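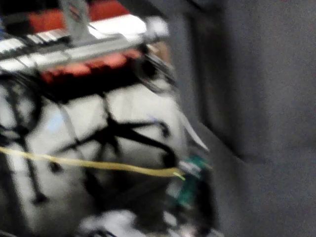
Black cables, yellow lead and the green board, before sorting.

April, 6.40 pm

Started on the cable tangle after tea. The black ones all cross at one point and had worked themselves into a tangle left of centre, so I left the yellow lead alone and traced the black runs first, one end at a time. Labels at both ends, same text, heat-shrink over the top. The printer tape is the 7 mm stock from Delex, which is a bit narrow for my handwriting but fine when printed.

Inventory sheet now stands at 156 entries. Two are duplicates from the last time I did this, when I logged by length and not by connector. Deleted both.

The green board is to be treated as live until checked with the meter. Sreekumar wants its part number written up under Flunel in the sheet, colour of each lead in its own column. I had colour and gauge together. He is right that it won't sort that way, so I split them - 20 minutes, mostly fixing grey entered as gray.

Hema D'Souza rang at 7.15 regarding the Suvarna order. Cable clips are on back order, spiral wrap is not. Asked her to send the wrap on its own and cancel nothing. Freight is the same either way.

Measured the longest black run with the tape along its curve and added a service loop. The old note allowed no slack at the board end, and a connector under side load will fail sooner or later. Changed the note.

Not done: continuity on the yellow lead, strain relief, bin labels for the Uvuna drawers. Meter battery is low. Spare 9 V should be in the second drawer, under the ferrules.

Stopped at 9.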